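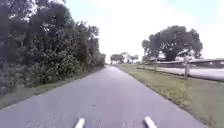
## The lane out to Clondow, and what to look for along it

April is when I start getting notes again from people asking which of our paths is good for an easy hour, and my answer is nearly always the same one. Take the paved lane from Drimlow toward Clondow. It's narrow, it's straight, and it has bushes and trees thick as a wall down one whole side, and I have been walking it for so many years now that I feel a bit possessive about it, if I'm being truthful with you.

The asphalt is smooth and easy on the knees (mine are not what they were). There aren't any painted lines on it, so the old manners apply. Walkers keep to the right, bikes slow down and say something cheerful before they pass, and dogs come in close on the leash when there's a stroller. A bell is nice if you have one. If you don't, a "good morning" does the job just as well, even in the afternoon.

Start at the Drimlow end if you can, by the little gravel lot. It's 2 miles to the Clondow gate and of course 2 miles back, and I'd plan on longer than you think, especially if you're the sort who stops for birds. The straight stretch fools people. You look down it and the far end pinches away to nearly nothing between the greenery, and you tell yourself you'll just go to the end and turn around, and a good while later you are still going to the end. I've done it with dinner in the oven.

The tree side is where I spend most of my time. The growth there is dense and dark and full of deep pockets, and if you stand still for a few minutes — and I do mean still, phone in the pocket — the small birds forget you. I had wrens last spring, and a catbird that scolded me all the way from one bend of the fence at the Clondow end back to the bench. Early is best. By nine or so they've mostly gone quiet, and you'll hear more bicycle tires than birdsong.

There's only a skinny strip of grass and dirt between the bushes and the pavement on that side, so please don't park yourselves and your picnic there. The right-hand verge is a good deal broader, with plenty of room to step off and let a family go by, or to sit down and deal with a pebble in your shoe. I've eaten many a sandwich on that grass. If it rained the night before, bring something to sit on, and take my word for it.

A few of you wrote in after the last newsletter about the bushes leaning out toward the path. They are leafy and they do lean! The trimming list for this year has the whole tree side on it, but the plan is to wait until the nesting is finished, so please leave the clippers at home until then. I know it's tempting. If you come across a branch that has come down over the pavement and you can move it safely, drag it to the wide side and drop us a line telling us how far along you found it.

We're also still gathering up sightings for the spring list. Last year's stood at 47 kinds of bird by the end of the season, and I would dearly love to see it pass that. Anything counts, including the plain ones. Write down what it was and which side of the path you saw it on, and if you weren't sure, put a question mark next to it and send it anyway. There's a box for slips by the door at the Drimlow reading room, or you can reply to this newsletter and it will get to me.

Our first group walk sets off at 4 in the afternoon from the gravel lot, on the date printed on the back page. We go slowly and nobody gets left behind. Wear shoes you like, bring water, and bring a neighbor if you have one who's been meaning to get out more. Dogs are welcome on a short leash, and there should be a thermos of tea going around at the Clondow gate before we head home.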